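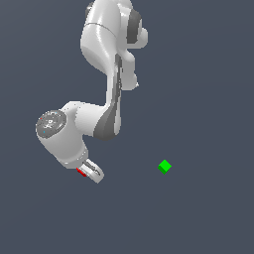
Two-cube task, green cube still out on its own to the right of the gripper.

May 22, 2025

Good day in the simulator! The cube task finally has enough variety in it that I want to keep going, so I'm writing this up before I start another batch. Target for the first set is 4000 episodes, start poses drawn at random, cubes dropped anywhere inside the reach box. The scripted planner does the easy ones and I drive the awkward ones by hand.

Changes since the last entry: wrist rotation now goes in the action vector (it was being derived afterwards, badly), and the cube yaw is properly randomised. Leopold spotted that the old yaw code only ever gave us a quarter turn. Lovely catch, and it explains a lot about the Stumlow run. 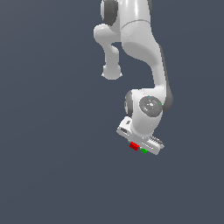 Rosalie Oberholzer, simulation and data collection

The close-in poses are the ones I'm most excited about. With the hand right over the red and green pieces the view from above hides a good part of what matters, and that is exactly what the old set was short of. I've put in 60 hand-driven episodes that start with the gripper in tight and both colours near it. Slow to drive, great fun, and my thumb hurts.

Settings for this batch: plain grey background, no table mesh, shadows off. Godfrey wants the textured version too. I'd like to see a baseline first, then switch things on one at a time.

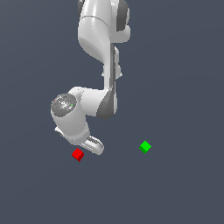
Labels next. Each episode gets the target colour, a success flag and the step where the fingers close. Veronika's checker rejects anything where the other cube gets nudged by more than 2 mm, and I think that's too strict for the cluttered starts, but leave it for now and look at what it throws out.

To do: rerun the rejected seeds, ask Tyson for space on the Pillberg disk, fix the episode numbering after a restart. Real arm in July if the baseline holds up. Can't wait.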